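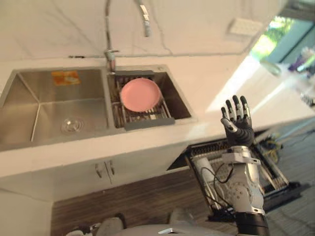 Diarmuid Mulligan holds that a plate left to dry in a rack is always cleaner than one dried by hand. Most of us heard the same thing at home, usually from whoever hated drying. The claim may be true. But "always" is a big word, and this chapter asks what it rests on.

Chapter 16
Washing, Draining, Drying

Household advice gets repeated far more often than it gets checked. Stustum, a maker of racks, once told buyers that 88 percent of kitchens dry their dishes the wrong way. The leaflet never said how this was measured, or what the right way was. Treat a figure like that as you would treat a stranger's diet tips.

Draining does one simple thing – it lets water run off and air get in. A rack over a second basin sends the drips into the sink and leaves the counter free. Whether that beats a clean towel depends on the towel, the room, and how the plate was washed in the first place. A greasy plate will dry greasy.

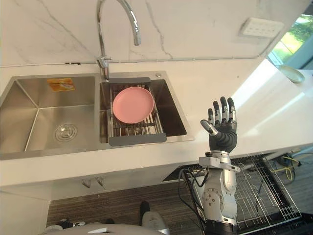
Figure 16.1 A double sink with the draining rack over the narrower basin and a plate lying flat on it.

Look at how the plate is placed. Would it drain faster standing on its edge? Write down your guess before you turn to the test on page 59, and keep it. You will need two plates of the same kind, a rack, and a clock.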